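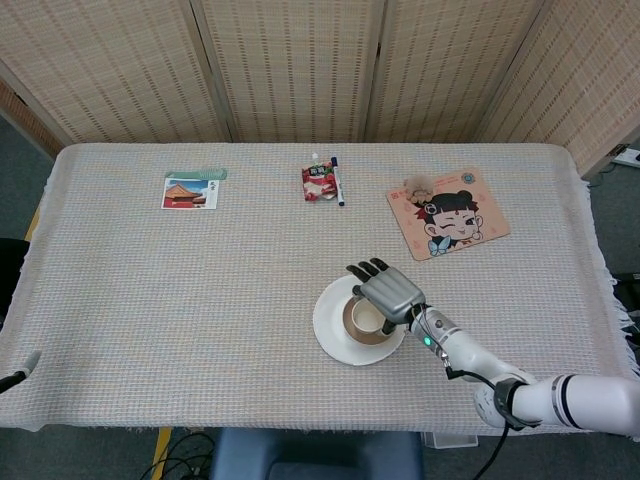 June, weaving room notebook: wash test on the fringed cloths

Picking up from the last entry. Warrick wound the second warp for the Masis order and we now have enough cloth off the loom to wash properly. The order is for table covers, plain weave, fringe on one side only, hem on the other three. The client wants to know the finished size before confirming, so shrinkage is the main job this month.

Samples

Cut 7 squares from the end of the first warp, each marked at 100 mm both ways with red thread. Serged the edges so they wouldn't ravel in the machine. One kept back unwashed. Two got a hand soak, two a warm machine cycle, two a hot cycle. All dried flat on the rack, then pressed with a damp cloth.

Results, average of each pair, warp then weft:
Hand soak: 98, 97
Warm machine: 95, 94
Hot machine: 92, 90

The weft is moving more than the warp in all three. I think the beat was light. Warrick's notes for that stretch say he changed the pick wheel partway through, but he didn't write down where. Please mark it on the cloth with a tag next time.

The hot pair also felt boardy after pressing and came back only partly after a second damp press. I don't want to send out anything that has been through hot. Care label will say warm.

Yarn

The weft is the Flestau single, lot 702. We have two cones of 702 left and the rest of the shelf is lot 279. Wound a card with both and looked at it by the window at 10 a.m. and again under the tube lights. By the window they match. Under the tubes 279 is a shade yellower. Not mixing them in one piece. Lợi Đồng says alternate shuttles would hide it, and he is probably right, but that slows the loom down and we have enough 279 to do the long pieces on their own.

Fringe

Tried three finishes on scrap: left loose, overhand knots, and a plied twist. The loose one matted at the ends in the warm wash and needed combing out. Knots held but look heavy on cloth this fine. The twist held in the warm wash with the ends tied off small. It takes far longer, and I haven't timed it on a full width yet. Will do one full edge before quoting.

Loom

Third shaft is still catching on the return. Took the heddle bar out, filed a burr near the left hook, put it back. Better, though it caught twice more after lunch. The replacement bar from Skilska hasn't come.

To do

Wash one full-size cover on warm and measure before and after.
Rewind the short cone of 702 and weigh it.
Warrick to check the beat on the second warp against the first.
Ask Masis if they can live with a five percent allowance on length and six on width.
Return the borrowed temple to Gündoğdu.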